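Chapter 4
Small Things, Kept Together

Draft for class use, Multstead Evening Program. Revised 2021-04-21

What you'll cover
Sorting loose items before you store them
Keys, tags and who signs for what
Picking a box with sections
Setting up a clear table to work on

Words to know: tag, key log, section, stray, home spot

Start with a problem. Rakiya Ogunleye ran the front office at Harkcombe, a rental building with 100 units and one drawer. Everything went in the drawer. Mailbox keys, bike room keys, spare fobs, rubber bands, a tape measure, two dead flashlights. Somebody locked out at night? Dump the drawer on the desk, start trying keys. Twenty minutes sometimes. Once she gave up and called a locksmith for a door she had the key to the whole time.

The fix took one afternoon and cost very little. A pack of tags, a marker, a box with sections. Most of the time went into the sorting, and most of this chapter is about that part.

You did large items in Chapter 3 (shelves, bins, closets). Small items act different. They slide under things. They look alike. People put them in pockets and go home. A misplaced ladder gets noticed the same day, a misplaced key gets noticed in July when the one person who needs it is standing at the door with a plumber.

4.1 Before you touch anything

Clear a table. A real one, not a corner of one. Light-colored top if you have the choice, dark keys show up better on it. Wipe it down. Keep a cloth within reach but off to the side, you'll want it for grimy tags and for your hands.

Set the box where you can reach it without leaning over the pile. Sounds fussy. Try it the other way once and see how many things you knock on the floor.

Then put the items out in one group. Don't sort while you're unloading. Unload first, all of it, then stop and look. Beginners skip the looking and end up with six piles that don't mean anything.

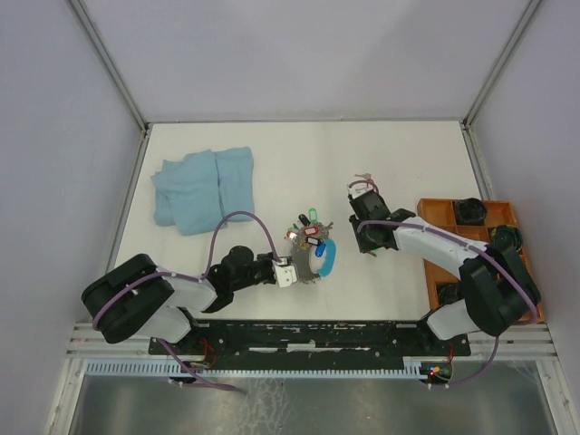
Figure 4.1 Keys and tags in one cluster on a white tabletop, with a wooden organizer box and a folded light blue cloth.

Now the first pass. Only one question in the first pass: does it have a tag? Tagged to one side, untagged to the other. Don't read the tags yet. Don't try to rember what the brass one opens. You'll get pulled into a story about the old boiler room and lose half an hour.

Second pass, tagged items only. Read the tag, check it against your key log, put it with its family. A family is whatever makes sense in your building. By floor, by use, by who borrows it. Octavio Montoya at Povton sorts by who borrows it, and his log is four columns on one sheet: key, tag number, out to, back on. Good enough. He has 920 keys on that system and a much longer sheet than yours.

Third pass, the strays. No tag, no match in the log. Give each one a temporary tag with a question mark and a date. They get their own section in the box. Review every month, same week. A stray that opens nothing after three reviews goes in an envelope marked RETIRED, and the envelope goes in the bottom of the cabinet, not the trash. See 4.5 for why.

A note on tags. Write the number, never the address. A lost key with an address on it is an invitation. Lahcen Ait Brahim learned this at the Nwankwo storage lot and had to change the locks on four gates, total bill a little under $2,000. The tags themselves had been free.

Sections in the box: fewer than you think. Five or six is plenty for a small office. If a section holds only one item, merge it with the next. If you have to dig, split it.

Try it 4A
Bring every loose key from your home or workplace, with permission. Do the first pass only. Write down two numbers, tagged and untagged. Swap with a partner and compare. Keep the untagged ones in a bag for Try it 4B, you'll need them agian.

Check yourself
Why unload everything before sorting?
What goes in the strays section and for how long?
Name two things that should never be written on a tag. (One is in the text. Onyekachi Tamuno's interview in 4.2 has the other.)

4.2 The key log starts on the next page. Have a ruler and a blank sheet ready.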